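Home | Forums | New Posts | Search | Log In

Buying & Building > Home Inspections

Thread: Builder says phase inspections are "redundant." Are they?
Started in December by claybank_lot5

claybank_lot5
We're under contract on a new build in Prollholm, lot 5, slab goes in soon. I asked the sales office about bringing in my own inspector before the pour, again before drywall, and once more at the end. The answer was that the county already inspects, the builder has its own quality program run through an outfit called Datico, and a third set of eyes would be "redundant." They also want any outside inspector to carry insurance naming them, give notice in writing, and stay off site until closing week. Closing week! By then everything I'd want looked at is behind paint.

Am I being unreasonable? The contract says access "at builder's reasonable discretion," which sounds to me like no access.

tworoofs
Not unreasonable. Get the pre-drywall one at a minimum. And get it in writing before you lose whatever leverage you have left, because once the deposit is nonrefundable they stop returning calls.

We had ours done on a Manolakis house and the report found missing nail plates, a bath fan venting into the attic, and a joist the plumber had chewed through. The county had passed all of it.

hipvalley
I'll take the other side. I've bought three new houses and paid for phase inspections on one of them. That one report ran to 119 items, and most of it was padding. "Debris present in garage." "Recommend further evaluation by licensed contractor," over and over. The builder fixed the things he was going to fix anyway and ignored the rest. What did I get for my money? A very nice PDF.

These guys need to find something or you feel cheated. Keep that in mind when you read the glowing reviews.

tworoofs
A cut joist is padding?

hipvalley
I said most. And I'd like to know whether that joist would have been caught at the frame walk. You don't know either.

claybank_lot5
OK but what does the quality program do? I asked to see a Datico report for a finished house in the same phase and was told they're "internal documents." So it exists for the builder's benefit, and I'm supposed to be comforted by it.

sumpwatcher
Those programs are for warranty claims. They sample. Maybe your house gets looked at, maybe the one three doors down does. I wouldn't count it as an inspection of anything you own.

On the county: the inspector has a stack of permits and a few minutes per stop. He's checking code items he can see. He isn't checking whether your windows are flashed the way the manufacturer wants, or whether the insulation is stuffed in like a pillow. Passing means it passed. I wouldn't read any more into it than that.

I set mine up at the kitchen table with my laptop, the contract and a highlighter, and wrote down every point where something gets covered up. Concrete covers plumbing. Siding covers wrap. Drywall covers everything. Those are your dates.
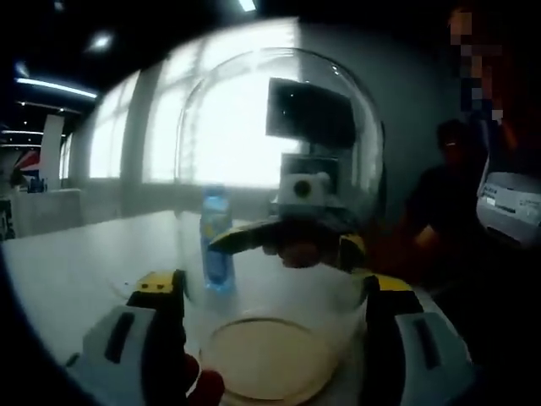

Clear dome held above the white table, windows behind

That list went to the site supervisor, and I asked him to initial next to each one. He balked at the siding stage and agreed to the other two. Better than closing week.

hipvalley
Initials from a site super are worth the ink. They turn over constantly. Ours changed twice before the cabinets were in, and the new one had never heard of anything the old one promised.

sumpwatcher
True enough. I sent an email after each conversation too. "Per our talk this morning." It isn't an addendum, but it made them less willing to play dumb.

graybeam
Inspector here, retired, so I have nothing to sell. Both of you are partly right. There are plenty of people doing phase inspections who learned it off a checklist and will bill you three times for the same boilerplate. Ask for a sample pre-drywall report with the address blacked out. If it's all photos of sawdust, move on. If it shows hold-downs, notching, fire blocking and where the water goes at the windows, hire that person.

Also ask how they handle the pre-pour visit. A lot of them drive by, take a picture of the forms and leave. Steel sitting on the dirt instead of on chairs is the sort of thing you only get one chance to see.

And read the insurance demand closely. Wanting proof of liability coverage is normal. Making the inspector name them and sign a hold harmless is meant to scare off the small shops.

claybank_lot5
Update of sorts. Sales office now says I can have a pre-drywall visit if I use their approved list. The approved list is one name, Bosteteck.

tworoofs
Lol. No.

hipvalley
Even I wouldn't pay for that one.

graybeam
A list with one name on it is a referral. Ask, in writing, whether Bosteteck gets other work from the builder. Then ask to use your own person with proof of coverage. I've seen that work more often than you'd think, mostly because saying no in an email looks bad later.

claybank_lot5
Sent both at 2:15. For what it's worth, the guy I want to use sent me a sample report without my having to ask twice, and it had no sawdust in it.

hipvalley
Then use him. I still think you'll be disappointed in what the builder does with the report. Finding things is the easy part.

claybank_lot5
Could be. Reply just came in: pre-drywall with my own inspector is "under review." Nothing about the slab. I've asked them what day they're pouring.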